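Speaker notes: Where to put the first aid kit (and the eyewash, and the burn stuff)
2023-07-21, safety afternoon at Preltomholm

Start before people have sat down properly. Ask for hands: who knows where the nearest first aid kit is in the building where they work? Leave the hands up. Now keep your hand up if you've opened it this year. (Usually a lot of hands go down here. Wait for the laugh, don't rush it.)

OK so, hi. I look after first aid supplies for three sites. I buy the stuff, I hang the stuff on the wall, I go around with a clipboard and find out what has gone missing from the stuff. I'm going to talk for 20 minutes and then I want your stories, which are always better than mine.

Slide 2. The kit in the kitchen

Everybody puts the kit in the kitchen! I did it too. There's a free bit of wall, people walk past it, and the bandages are right there when somebody slices a bagel wrong. Fine. But at our Karkus building the kitchen is at one end of a long corridor and the workshop is at the other, with two doors in between, and both of those doors need a badge. Try using a badge with one hand wrapped in a paper towel. I did try it, with a stopwatch, and it was miserable.

So my first rule is walk it. Start where people work with their hands and walk to the kit, through the doors, at the speed of somebody who feels a bit faint. Don't measure on the floor plan. The floor plan doesn't know about the pallet that lives in the hallway.

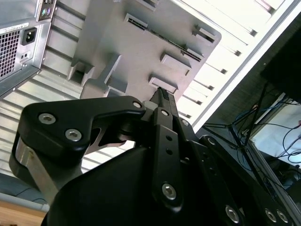
We did the walk at Hsiao after your last talk and the kit ended up moving twice, once to the workshop door and then again when the door got propped open and hid it completely. Please tell people to check with the doors open as well as shut.

(Read that one out in full, it came in by email and I love it. Then admit I had never once thought about it. I went and looked at all of ours afterward and found a cabinet in the same spot, behind a door, with the sign hidden too.)

Slide 3. Height

Short slide. Wall cabinets get mounted at the height of whoever is holding the drill. Ours was a tall guy. Get somebody short to open it, get somebody sitting down to open it, and look at what they can reach on the top shelf. We now keep gauze and gloves at the bottom and spare stock up top. If you have a cabinet with a latch, try it left-handed. Some of them are really stiff when they're new and they stay stiff, as they hardly get used.

Slide 4. Small cuts, lots of them

Go slow on this one, people take notes.

Most of what gets used in our kits is for fingers. Little nicks from sheet metal, box cutters, the inside edges of equipment cases, zip ties that someone trimmed at an angle (trim them flush, I beg you). In March I counted adhesive bandages across the three sites and we'd gone through 200 since the previous check. The big trauma dressings hadn't moved. That doesn't mean you take the dressings out! It means you stop letting the bandages run dry while the rest of the box looks full and lovely.

What I did was split it. There's the proper kit, with a seal on it, and next to it a plain open dispenser with finger bandages and wipes. People help themselves from the dispenser and the seal stays on the kit. If the seal is broken I know something bigger happened and I go and ask.

Somebody will ask about fabric or plastic. Fabric sticks better on knuckles. Plastic is easier to wipe off. I stock both and the fabric ones always go first. Have some for people who can't wear certain adhesives, and ask before you need to know.

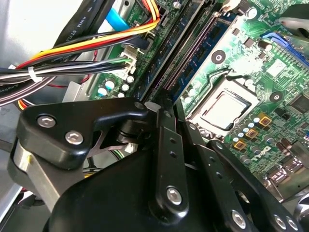
The dispenser did cause one problem, and I should own up to it. With the easy stuff out in the open, the accident book went quiet. People took a bandage and wandered off, and from the paperwork you'd have thought we had become the safest workplace in the state. So there's a pad of tear-off slips beside the dispenser now. Date, body part, what did it. No names needed for a nick. I get plenty of slips back, and a few of them are even readable.

(If the Sternine people are in the room, point out that the slip layout was copied from theirs. With permission!)

Slide 5. Eyewash

Bottles expire. I know you know. Go and look anyway. When I took over, the oldest bottle I found was older than the lease on the building.

Put them where the splash could happen, and put a mirror there too. I don't know why it took me so long to get mirrors, they cost next to nothing. Somebody alone with grit in one eye can see what they're doing with the other. Keep the nozzle cap on, keep the dust cover down, and don't store them above a radiator. We had that one as well.

If you handle corrosives you need a plumbed station and a good deal more than I can cover today, so talk to whoever does your chemical assessment. I'll stick around after if you want to compare suppliers.

Slide 6. Signs

White cross on green, high enough to see over people's heads. One sign at the kit and one at the corner where you have to decide which way to turn. That second one is the one that gets forgotten. Visitors and night staff don't have your map in their heads.

Also please put the names of the first aiders somewhere you can change them. Ours were engraved on a very handsome plate, and half of those people had left. It's a laminated card now. Ugly, correct.

Slide 7. The check

Same day each month, same sheet, and you open every packet drawer. Don't trust the view through the lid. Look at dates, look for damp, squeeze the gloves (old gloves go tacky and tear when you pull them on). Sign it and leave the sheet inside the door so the next person can see it.

If I'm running long, skip the photo of the moldy sling. If I'm running short, definitely show it.

Questions. Repeat each one into the mike for the back rows. Handouts are on the table by the exit, the check sheet is on the reverse side, and folks can copy it and change it however they like.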